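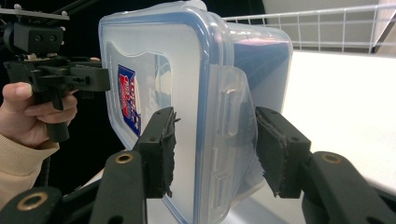

Clear lid, pale blue rim, label still on.

THE GREAT LID AMNESTY

Start with the lids. Always the lids. Märta Rønning tipped her whole cupboard onto the kitchen floor one evening in February and found 128 pieces of plastic, and I'm told the swearing went on till ten.

She kept the ones with a partner. Everything else went in a box by the back door, takeaway tubs included, plus a cracked salad thing from her student days that she did fish out again later. Twice.

What to buy if you're starting over? Clear, or near enough. You want to see the leftover rice before it turns into something else. Frosted plastic is fine, you can still tell soup from stew through it, just about. Latches over push-on lids, for me anyway. Push-on lids go wavy in the dishwasher and then you're leaning on them with an elbow.

Rounded corners - yes. Square ones hold more but try getting old bolognese out of them with a sponge.

Embla Strand does it differently. Four sizes, four of each, no exeptions, lids stored upright in a dish rack inside the cupboard. It looks mad. It works though, I had a go at it last month and found a lid first time, which hasn't happened in this house for years.

Peel the labels off before the first wash. Warm water, bit of cooking oil, thumbnail. Leave it and the paper goes to grey fluff and the glue stays for ever.

And tomato. Gergely Boros wipes his tubs with oil before the sauce goes in and swears by it. Mine still came out orange. He says I used to little.

Stack the bases by size, biggest at the bottom, heavy stuff well away from the top shelf. Freezer ones get masking tape and a date.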